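Minutes of the weekly meeting, teleoperation work
Thursday, 10:00, small meeting room
Present: the demonstration team, two people from the Daseo side, one from Tarawneh (by phone)

1. Minutes of last time

Accepted with one correction. Under item 4 the word "replay" should be "recording". The replay test was not done yet.

2. State of the recordings

The cable task has now 1,899 demonstrations in the store. Of these, 700 were made by hand guiding and the rest by remote control. Daseo asked if the two kinds can be mixed for training. The team prefers to keep them in separate folders until the first comparison is finished. Daseo agreed to this.

65 demonstrations were marked as bad by the reviewers. Most of them have the same fault: the operator closes the fingers too early and the cable slides away. They will stay in the store with the mark, and will not be used for the first training.

3. Wrist view during the cable task

Long discussion. The operators say that the approach to the cable is difficult to judge from the wrist view alone. The cable is thin and gray and the table is pale gray also, so the contrast is low. The shadow on the left and the glare on the right make the light very uneven. The red pad on the finger is easy to see, and operators use it as their reference when they come near to the cable. The view is also quite blurred.

Tarawneh asked if a different cable color is possible. The team answered that the customer cable is gray, and training with another color would not help much. Proposal from the operators: move the lamp, and put a matte cover on the table for one session only, to compare. Accepted for one session.
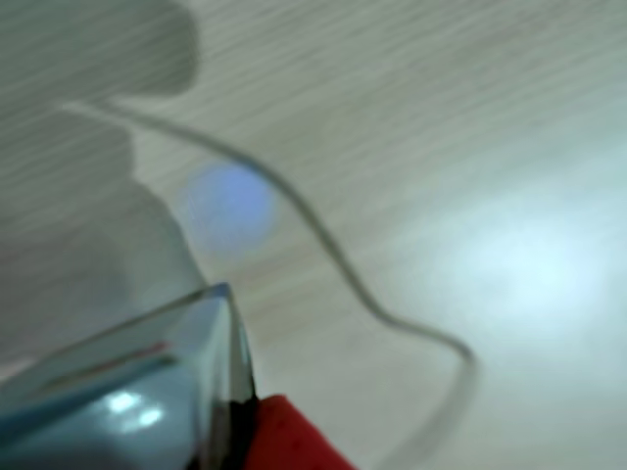 4. Remote control software (Esora)

The new Esora version was installed on both stations. The delay feels shorter, but it was not measured. One operator reports that the hand controller loses its zero position after a pause – the arm then makes a small jump when the control is taken again. Until this is repaired, operators must press the reset before each new demonstration.

5. Hand guiding

The arm is still heavy to move near the end of its reach. The team will try lower friction settings. Daseo reminded that the speed limit must stay as it is.

6. Tasks

– Compare the table with and without cover: operators, before next meeting
– Measure the delay on both Esora stations: software
– Report the zero position fault to Esora: software
– Send the list of bad demonstrations to Tarawneh: reviewers
– Ask Plamari for the price of 2 spare finger pads: purchasing

7. Other

The April visit is moved to the afternoon, the hour will be confirmed by Daseo. Next meeting at the same time, same room.

Closed at 11:10.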